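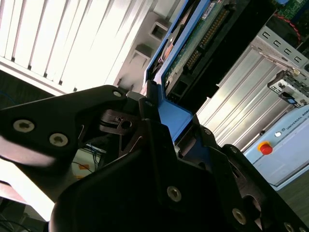
How long should a new sourdough starter go before I bake with it? Give it a fortnight of daily feeds, and wait until it doubles between them two days running.

On Oct 12, 2024, Setsuko Furukawa wrote:
> Mine smells like nail varnish and has gone flat again. I've been
> feeding it the Dogbe rye, once a day, in a big jar by the boiler.
> Do I bin it and start over?

Don't bin it, Setsuko! That smell is only hunger (mine did it all through September when the kitchen was warm). Move the jar away from the boiler, throw out all but a spoonful and feed it twice a day for a bit. The rye is fine, though I cut mine half and half with plain white – it's easier to stir.

When it perks up, try 600 g of flour to start with. I went straight in with 800 and it was all over the worktop.

Has anyone been to the mill shop at Lultthorpe lately? I'm nearly out and wondered if they still do the big sacks.

Ekow Agbeko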